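Threads > Wanda Bielecka > Automation gripes
Print | E-mail this thread

Fandel says its bag-handling skill is "solved." I've been at the Arnmont bench since August and I have doubts. A thread on the fault they keep leaving out of the slides.

The fault: thin film. The policy learned from hand-held gripper demos does fine on boxes. Give it a plastic bag and it closes on a fold, reports a good grasp, and lifts nothing.
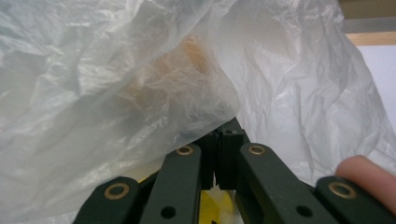 Fandel's own log for the last batch lists 265 tries. In 75 of them the "grasp OK" flag was up while the jaws held no bag at all. That's a sensor telling you what you'd like to hear.

Their answer was to raise the closing force. So now it tears film. One torn bag at Brzozowska put a strip of plastic into the wrist joint and the arm kept pulling for 18 seconds before anyone hit the stop.

18 seconds! The fault code was 2523, which the manual files under "minor." I'd love to know what major looks like.

Bogdan Marciniak thinks more demos will fix it. Maybe. But a person squeezing a handle can feel film slip and the recording can't. You can pile up demos all year and still not have that in the data.

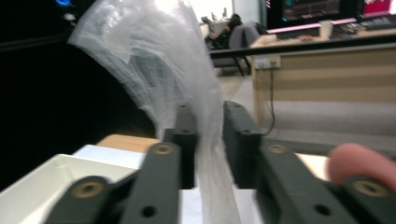 Bag neck between the jaws, hand-held gripper.

What I asked for: a slip check after every grasp, a torque limit on the wrist, and 2523 moved up to a full stop. I got a yes on the torque limit and a "let's discuss" on the other two.

Gadadside wants this on their packing line. I told them to wait for the slip check. They asked if I was being negative. Yes, a bit.

Will post the new log when Fandel sends it.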